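Presum payouts – minimum raised?

tallow_b
Presum now wants 830 points before you can cash out. It was 653 in August. Anyone else seeing this?

Skurnari
Same here. I do 4 surveys a night and get screened out of most. Moved to Plelleo.

mossgate
Plelleo is no better. They held my 80 points for weeks.

Skurnari
Mine cleared overnight – did you verify your phone number?

mossgate
Yes, twice.

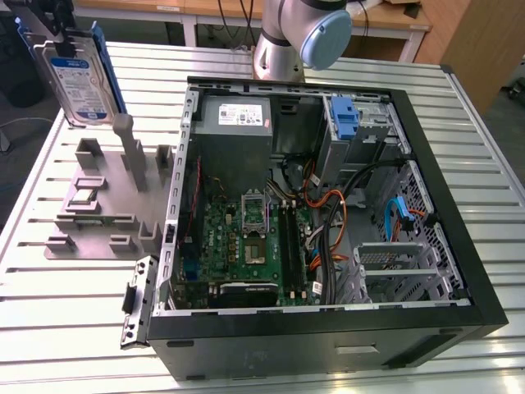
Hardware Resale Team – Side Income Board

tallow_b
I'll cash out at 830 and close the account. Selling parts pays better per hour.

mossgate
Depends on the parts. I'd keep both going.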